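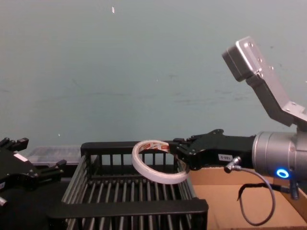
Jevcombe Meditation Center
Residential Retreat Readiness Checklist, February

Completed by: Su-bin Yang
Reviewed by: Siobhán Conneely

1. Meditation hall exits
Result: Satisfactory
Both doors open outward without a key. Cushions must stay clear of the side door during evening chanting.

2. Hall occupancy
Result: Satisfactory
Posted limit is 50 persons, seated. The limit includes teachers and attendants.

3. Shrine candles and incense
Result: Action required
Two candle holders on the lower step are unstable and have been withdrawn. Incense is to be burned only in the sand bowl. The last person to leave after the 9 p.m. sitting shall confirm that all flames are out and sign the hall book.

4. Walking path
Result: Action required
Loose paving by the Folard gate. Min-kyu Seok is to reset the stones before arrival day. Barefoot walking is suspended on that section until the work is signed off.

5. Sleeping quarters
Result: Satisfactory with comment
Smoke alarms sounded when tested. The alarm in Room 3 was slow to reset and should be tested again. Participants may not light candles in bedrooms.

6. Kitchen and meal offering
Result: Satisfactory
Extinguisher in date. Allergy cards are to be displayed beside each dish, including food brought by visiting families.

7. Participant health forms
Result: Incomplete
Forms outstanding for the Trudow group. Bit-na Gil will contact the group leader. Anyone intending to fast must speak with a teacher first.

8. Noble silence and emergencies
Result: Satisfactory
The opening talk must state that silence does not apply to illness, injury or fire.

Items 3, 4 and 7 remain open. Return this form to the office once they are initialed.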